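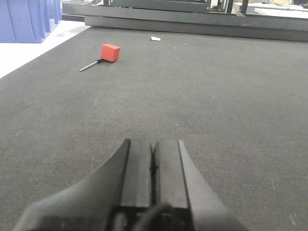 Vedusmont has published a revised set of working rules for floor-level gripping trials, replacing the guidance its test sites have used for the past four years. The new text takes effect in March and applies to any arm that picks up loose objects from carpet or other soft flooring.

The main change concerns the starting state. Operators must now begin every trial with the fingers closed or nearly closed and nothing held, and must log the state before the arm moves. The old guidance left this to the site. A review of 468 trial logs found 54 in which the starting position of the fingers had not been recorded at all, and those runs have been withdrawn from the comparison tables.

A second section deals with the floor. Lint, paper scraps and other stray material may stay in place during a trial, but each item large enough to be gripped has to be entered in the log as a non-target object. Sites may still clean between sessions. They may not clean between runs of the same session.

"If one site vacuums after every run and another does it once a day, the two sets of results can't be put side by side," said Pallavi Srivastava, who edited the revision. "We don't mind which schedule a site picks, as long as it is written down and kept to."

Cable routing at the base of the gripper gets its own page. Slack must be checked by hand through the full range of wrist motion at the start of each session, with power off. Prokel, which runs trials under the rules, had asked for a fixed limit on loop size. The editors declined – wrist designs differ too much – and settled on a clearance check instead.

Targets with a long handle or shaft are now a separate class from plain blocks. Aled Gittins of Kureo said the split would mean relabeling 286 older runs at his site, work he expects to finish before the rules take effect.

Comments on the cable section remain open and should be sent to Fitzgerald Obi at Vedusmont.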